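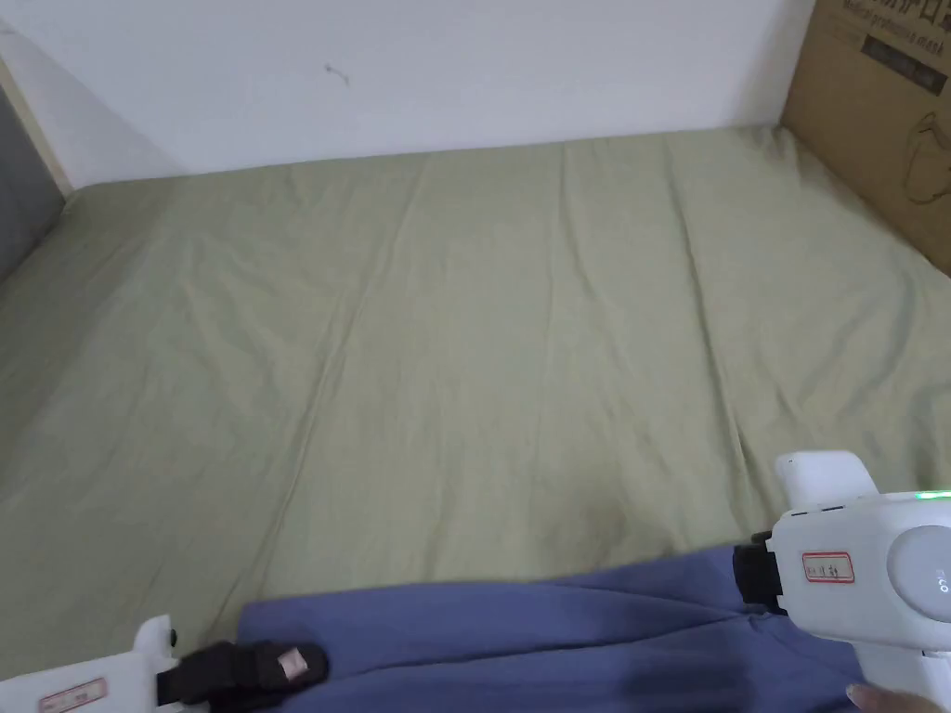

A sage-green bottom sheet on a mattress pushed up against the wall.

Bed Linen: Washing, Drying and Putting Away

Most sheets wear out in the wash before they wear out on the bed. Too much detergent, too hot a dryer and an overfull drum will thin a good cotton sheet in a couple of years. The tips below are the ones we use at home, gathered from older posts on this site and brought up to date on 18 January 2020.

How often

Once a week is fine for most beds. A guest bed can wait until the guest has gone, but don't leave used sheets on it for the next person. Pillowcases get dirty faster than anything else, so keep an extra pair per bed and change them midweek if you like.

Before the wash

Shake each piece out by the window. Crumbs, hair and the odd sock end up in the corners of fitted sheets, and they will come out of the machine stuck to everything else.

Turn pillowcases inside out. Close zippers and buttons on duvet covers, or you will find the pillowcases and a wet hand towel balled up in there at the end.

Check for marks while the linen is still dry. Body oil and hand cream are treated with a little dish soap rubbed in with a finger and left for half an hour. Blood wants cold water and patience. Never put blood in a warm wash first, as the heat sets it. Tea and coffee usually come out with a soak in warm water and oxygen bleach, but test colored cotton on a hem before you do this.

The load

Fill the drum about two-thirds and no more. Sheets need room to turn over. One queen set is a full load in a small machine, whatever the label on the door says.

Wash sheets on their own. Towels are heavier, they shed lint, and they take longer to dry.

Use less detergent than the cap suggests if your water is soft. Here in Prurkdale the water is hard and we use the full amount, plus half a cup of white vinegar in the rinse compartment every few loads. Don't mix vinegar with bleach, ever. Skip fabric softener on cotton. It leaves a coating, and the sheet stops soaking up moisture the way cotton should.

Warm water is enough for an ordinary week. Use hot after someone has been sick, and check the care tag first.

Colors that fade

Greens, grays and dusty blues fade unevenly, usually at the pillow end. Face creams for acne are a common cause, particularly those with benzoyl peroxide, which bleaches cotton in pale orange blotches. Those blotches are permanent. If somebody in the house uses it, buy white pillowcases and save the colored ones for another bed.

Dry dark and mid-toned sheets in the shade. From May on we hang ours on the north side of the house, where they still dry in an afternoon.

Drying

Stop the dryer after 13 minutes and pull everything out. By then the fitted sheet has usually swallowed the flat one. Untangle them, shake them and start it again on medium. This takes a minute and cuts down the damp patches.

Take sheets out while the hems are very slightly damp, and put them straight on the bed. The creases that remain will mostly drop out overnight. If they bother you, mist the sheet with plain water from a spray bottle and smooth it from the middle out with the flat of your hand. Let it dry completely before you put the blankets on.

On a clothesline, fold the sheet over by a hand's width and peg it along the fold. Pegging by the corners stretches them.

Corners that won't stay put

Measure the mattress depth, including any topper, before buying again. A sheet with 12-inch pockets will not hold on a 14-inch mattress for long. If the elastic has gone on an otherwise good sheet, sew a short length of new elastic across each corner underneath. Sheet clips work too, but they get lost.

When the bed is against a wall, do the two wall-side corners first. Pull the bed out by a foot if it moves easily — it is much kinder to your back than kneeling on the mattress and reaching down.

Folding and storing

Fold the flat sheet, the fitted sheet and one pillowcase together, then slide the stack inside the other pillowcase. Each set stays together and you can see which is which. Write the bed size on a scrap of cotton tape and stitch it to the hem if you own more than one size.

Make sure everything is bone dry before it goes in the closet. Leave the door open for an hour on wash day. Put the clean set at the bottom of the pile and take the next one from the top, so they all get equal use.

Old sheets make good dust covers and paint cloths. Cut the thin part out of the middle for rags and keep the edges for tying up tomatoes.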